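Flandwood Shared Kitchen
Monthly walk-round, November
Checked by: Shalini Garg
Read and grumbled at by: Ilango Thevar
Copy to: Sushil Solanki (repairs), noticeboard by the sink

Marks used: OK, FIX, WATCH. A blank means I forgot, so please ask me.

1. Way in and floor

Door closes on its own: OK. It also closes on your heel if you carry a tray, so go in backwards.
Floor mat flat at the corners: FIX. Three corners are flat. The fourth has had ambitions since spring.
Walkway clear to back door: OK, after I moved a crate of onions. Whoever owns the onions, they are now under the stairs.
Extinguisher reachable, gauge in the green: OK.
Fire blanket on its hook: OK. Last month it was being used to keep bread dough warm. Please don't.

2. Stove and oven

Knobs return to off: OK, with the front left one needing a firm hand.
Hood filter: FIX. I set it in hot water for an hour and the water came out looking better than the filter did. Sushil to order a new one from Brasteck.
Oven mitts, no holes: WATCH. One pair is down to its last layer over the thumb. You will find out which pair.

3. Refrigerator

Reading at 7:40 a.m.: 39 degrees. OK.
Raw meat on bottom shelf: OK.
Everything labeled and dated: WATCH. "Bhupendra's, do not ask" is a label, I suppose, but it isn't a date.

4. Counters, boards and rails

Counter wiped, no standing water at the wall: OK.
Plastic boards: FIX. The green one has cuts deep enough to plant seeds in. Thrown out, replacement on the list.
Dark walnut board: OK for use, WATCH for wear. The scratches at the lower right are pale and few. Run a fingernail across them, and if it catches, tell me. Oil it at the end of the month with the board oil, which is not the same bottle as the salad oil, whatever it says on the shelf.
Juice groove: clean it with the small brush. A sponge goes straight over the top and leaves you feeling you've done something. Corners especially.
Board lies flat, no rocking: OK. Put a damp cloth under it before you chop. Marble is lovely and gives you no grip at all.

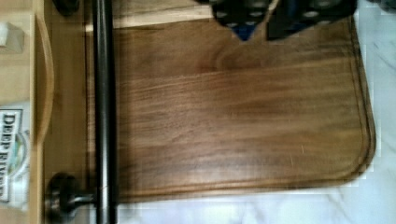
Item 4. Walnut board on the marble counter, rail and lower bracket at left.

Towel rail: WATCH. Check the brackets by hand, a gentle push up and down. The rail is for towels. It is not for leaning on while you wait for the kettle, and Abhishek Maurya has asked me to write that he has stopped.
Drawer fronts, pale wood: OK. Wipe the handle grooves, where flour goes to retire.
Stray labels and bits of tape: pick them off when you find them. I don't mind what they say. I mind them ending up in soup.

5. Knives

All back in the block: FIX. One short. If the bread knife is at your place, it can come home without an explanation.
Edges: dull. A dull knife slips, so I'm marking this as safety and not as complaining. Ortner will sharpen the lot for $110, which Ilango calls robbery and I call cheaper than stitches.

6. Sink and drain

Hot water at the tap: OK.
Drain cover in place: OK.
Under-sink cupboard: WATCH. Bleach now lives on the left, on its own. Four half-empty bottles of the same dish soap have been introduced to each other and are down to two.

Comments

Ilango: Agree on the knives, under protest. The mat has been FIX for so long that I suggest giving it a birthday.

Sushil: Filter ordered. Will do the mat corner when I have the right tape, the last lot stuck to everything except the floor.

Bhupendra Kaushik: It was chutney. It is dated now.

Shalini: Bread knife still out as of 6 p.m.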